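Nindau Hall kitchen: the sink, the hoses and the autumn tidy
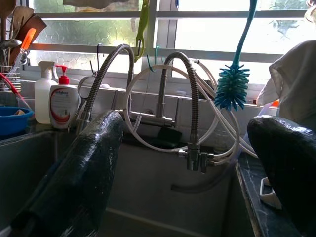
The kitchen sink at Nindau Hall, with the tap hoses and white tubing under the window.

The sink is the most used part of the hall kitchen and the part we get the most notes about. Most of the notes this year have been about the tubing, so this item covers what it is for, how to leave it, and what is planned for the winter.

The white tubing belongs to the bench filter and the small rinse line. Both were put in during January, after the old jug filters were thrown out. The tubing is longer than it needs to be for everyday use because the filter gets moved to the far bench when there is a big lunch on. When it is not needed there, the spare length should be looped up behind the tap. Please don't cut it. A piece was cut off in February and we had to buy a replacement from Dalis Plumbing Supplies, which cost $46 with the fittings.

The splitter hangs from the tap hose and has side outlets for the tubing. The small silver knobs on it open and close the outlets. They only need to be finger tight. If one drips, close it, leave a note on the whiteboard and use the other outlet. Do not use pliers on it.

Before you fill the sink for washing up, move the dark grey hose out of the way. It should not sit in dishwater. If you have used it to rinse trays, run clean water through it and let it drain before you leave.

What hangs at the window

Hooks on the bar across the window are for light things that need to drip dry over the sink. Brushes, cloths and small plastic tools are fine. Saucepans and the big colander are not, and they go back on the shelf beside the stove. Anything left hanging at the end of the month will be put in the lost property tub in the hallway.

We have been asked again about putting a blind up. The glass is frosted, so privacy is not a problem, but the afternoon sun is strong on that side and people washing up after lunch have trouble seeing what they are doing. A quote has been asked for. Clear glass was also suggested, but it would mean replacing the panes and there is no money for that this year.

Cleaning

The tap and basin need a wipe with a soft cloth and ordinary detergent after each booking. Steel wool scratches the basin and leaves bits that rust. The white tiles behind the tap are getting a film of grease where the tubing rests against them, so lift the loops off and wipe behind them now and then. Bicarb and warm water works well on the grout. The spray bottle of Welteo that used to be under the sink has been moved to the top cupboard, out of reach of the playgroup.

Tea leaves and rice are still going down the drain. The trap was cleared 2 times over summer and both times it was rice. There is a scraps bucket next to the back door, and it goes to the Jin Street garden plot when it is full.

Working morning

The next kitchen tidy is planned for the first week of the school holidays, starting at 9 am. There are 13 jobs on the list so far, and the full list is on the noticeboard. The ones for the sink area are:

Clean the tiles and redo the grout behind the tap
Clip the spare tubing to the wall so it stays off the bench
Label the outlets on the splitter
Sort the cupboard under the sink
Wash the window inside and out

We have set aside $300 for the whole kitchen, including clips, grout and the new bin. If you have spare tubing clips in the shed at home, please bring them along. Gloves and buckets are supplied. Morning tea will be put on.

Bookings that need the kitchen that morning can use the urn and bench in the supper room.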